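Thread on the port inspection agreement the foreign ministry published in January. I read the full text plus both annexes. Notes are on procedure, mostly. 1/

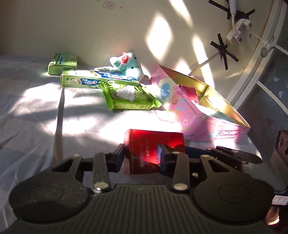

2/ The agreement covers cargo moving between Lalow and Alura by sea. Overland freight stays under the old transit protocol. Several reports merged the two. They have separate legal bases and separate oversight bodies.

3/ Article 4 is the operative part. Either side may request inspection of a sealed container at the port of departure. The request goes through the joint office, in writing, and names the container. Blanket requests covering a whole vessel are excluded.

4/ The joint office has 38 hours to respond. If it does not respond, the container sails. The earlier draft had the opposite default: no answer, no departure. Reversing that was the main concession by the Lalow side, and the ministry's summary leaves it out.

5/ Deputy minister Vilgot Westerberg told reporters the text "changes nothing about our right to inspect." Formally correct. The right is unchanged. What changed is who carries the cost of silence.

6/ Borghild Holmgren, who led the Alura delegation, said her government regards the time limit as binding and "not a subject for the next round." I would take that at face value. Her side put the same sentence in its written statement.

7/ Annex A lists the goods categories. 1,205 entries, using the customs numbering already in force. No new codes. Anyone who has to update a filing system can skip it.

8/ Annex B is shorter and matters more. It sets the dispute ladder: port officers, then the joint office, then a panel with one member from each side and a chair both accept. There is no appeal from the panel. There is also no deadline for naming the chair.

9/ That last gap is the weak point. The fisheries accord had the same wording and its panel has never met, because the two sides could not agree on a chair. Copying the clause without a fallback was a choice. The drafting record doesn't say whose.

10/ On ratification. Lalow needs a simple majority in the lower chamber. Alura can bring it into force by decree and then has to notify its assembly. Different clocks, so expect a period when one side applies the text and the other is still debating it.

11/ Article 19 allows provisional application "where domestic law permits." Ronja Berge raised this in the foreign affairs hearing and asked if the Lalow ports would act on it before the vote. The answer she got was that guidance is being prepared. The guidance is not public.

12/ Naomi Wanyama's point at the same hearing got less coverage. The joint office is to be staffed from existing budgets. The ministry's own estimate was 700 requests in the first year. The current liaison desk works office hours only, and the 38-hour clock runs through weekends.

13/ So a request filed at the close of the working week can lapse before anyone opens it. Fixable with a duty roster. Nothing in the text requires one.

14/ The opposition motion, tabled by Britt-Marie Granström, asks for the clock to stop when the office is closed. That would need Alura's consent, as it amends Article 4. A side letter might be enough. I have seen no sign that one is being discussed.

15/ Correction to 10: the Alura decree also needs the signature of the trade minister. Thanks to the two people who wrote in with the reference.

16/ Several replies ask about the Magnusson terminal. It is inside the port limits on the map attached to Article 2, so it is covered. The inland depot at Firkon is not on the map.

17/ The committee vote in Lalow comes before the floor vote. I will post the amended text if there is one.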